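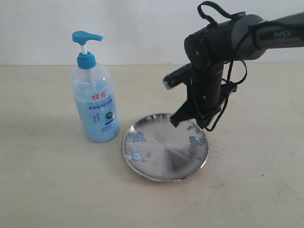 The 8-Pump Habit

There is a bottle of blue lotion in every house I have lived in, and it has always been full. Nearly to the shoulder, turquoise pump at the ready, label making promises in small print. We buy hand cream the way we buy gym socks, in hope.

My trouble is dosage. One pump does nothing. Two pumps and I can't turn a doorknob until lunch. Last January I got up to 8 a day and left prints on the mail.

So try a plate. A shallow steel one with a raised rim catches the blobs, and you dab from there like a painter with very dry knuckles. Pale blue on brushed metal looks rather good – better than it does on my sweater cuffs, anyway. Rinse the plate before company comes, or someone will reach for a cracker.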